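### 3.2 The table

All of the work in this study took place at a table, and the state of the tabletop was the main thing we recorded. We use the word "clear" for a top with nothing standing or lying on it, crumbs and marks aside. A clear top was the starting point for every session and was meant to be the end point as well. Figure 2 gives two views of a clear top in light-colored wood.

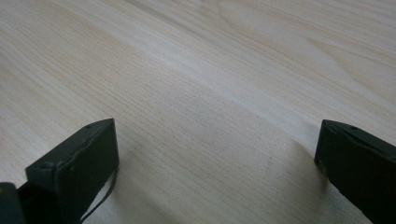
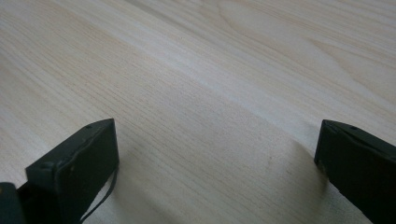

Figure 2. The tabletop in its clear state, two views.

### 3.3 Why the surface was described first

Earlier studies of household tidying have mostly dealt with the objects. They list what was put away, in what order, and where it went. The surface under the objects is treated as background. We found in our pilot sessions that people talked about the surface a good deal. They said that they wanted to "see the table again" or that they could not stop until "the wood was showing." One person finished a session, sat down, and then got up again to move a single pen cap. For that reason we wrote a description of the surface before we wrote any description of the objects, and we used the same terms for it all the way through.

Wood was harder to describe than we expected. A pale top shows a coffee ring well but hides flour, salt and small scraps of white paper. The grain also matters. In places it runs in thin, straight, closely spaced lines, and in others it opens out into wide arcs and ovals. In the lower picture of Figure 2 both kinds can be seen, with the tighter lines nearer the viewer. Coders looking for faint marks were slower over the arcs, and in the pilot they twice wrote down a darker band of grain as a stain. After that we asked them to learn the top before coding anything on it. They spent one session with no objects out and drew the main features of the grain on a sheet of plain paper. The sheets were kept beside them during the later coding.

We considered a cloth or a plain white mat, which would have made the coding easier. We decided against both. A cloth moves when things are slid across it, and people smooth it down with their hands between tasks, which adds an action we did not want to count. A mat has edges. In our first trial with a mat, people kept everything inside it, even when there was free table on every side.

### 3.4 Three terms for the state of the top

The terms below were used by all coders.

**Clear.** No object rests on the top. Wear, grain, crumbs and dried marks do not count as objects. A folded cloth does.

**In use.** At least one object rests on the top and a person is handling it or has handled it within the last 30 seconds.

**Left.** At least one object rests on the top and no one has handled any of them for longer than that.

The line between "in use" and "left" is a matter of convention. A longer limit was tried in the pilot, and it hid most of the short pauses in which people step away to look for a place to put something. Those pauses turned out to be of interest, and they are taken up again in Section 5.

Crumbs gave the most trouble. Two coders wanted a fourth term for a top that had been emptied but not wiped. We kept to three terms and recorded wiping as an action of its own, with a start time and an end time. A top could therefore be clear before it was wiped, and in most sessions it was.

### 3.5 Objects and their sources

The objects came from four household sets, which we refer to by the names on our storage boxes: Seka, Waltik, Dwivedi and Girkel. The names have no meaning beyond telling the boxes apart. Seka held tableware, Waltik held paper and mail, Dwivedi held dry food in packets and jars, and Girkel held the kind of small things that end up on a table with no clear reason, such as batteries, hair ties, keys and loose coins. Across the four boxes there were 42 objects. Each had a number on a paper tag, which was taken off before a session and put back after it.

We expected Seka to be cleared fastest. Tableware has a known place in most homes, and people do not have to think about it. We expected Girkel to be slowest for the opposite reason. Sets were never mixed in the sessions reported in this section. Mixed sessions are described in Section 4.

One object was withdrawn. A printed booklet in the Waltik box, a reprint of a 1944 household guide, was picked up and read by nearly everyone who met it. Reading time was being counted as handling time, and the "in use" totals for that box were not comparable with the rest. A blank notebook took its place in December, and the earlier Waltik sessions were left out of the analysis.

### 3.6 Procedure for a session

1. The top was checked by a coder and recorded as clear. If there was any doubt about a mark, it was compared with the grain sheet.
2. One box was unpacked onto the table. Objects were set down in the order they came to hand, with no attempt at an arrangement.
3. The person was asked to clear the table in whatever way they would at home. Shelves, a drawer and a waste bin were within reach.
4. Timing began at the first touch and stopped when the person said they were done.
5. The top was checked again. Objects still on it were listed by number.

People were not told that a clear top was the aim. Some left a bowl or a jar in the middle of the table and said they were finished. These sessions were kept, and the final state was coded as "left." When asked, they gave much the same answer each time: a table ought to have something on it. We had not planned for this, and our coding sheet had no place for it, so the remarks were written in the margin and typed up later as a separate list.

### 3.7 Limits of the setup

The table had no drawers of its own and no lower shelf. At home, a good share of clearing is done by moving things to the nearest chair or the floor, and our room gave little chance for that. We also did not vary the color of the wood. A dark top would show dust and flour and hide coffee, and we would expect people to wipe it at different points in the task. Wiping times in Section 4 should be read with this in mind.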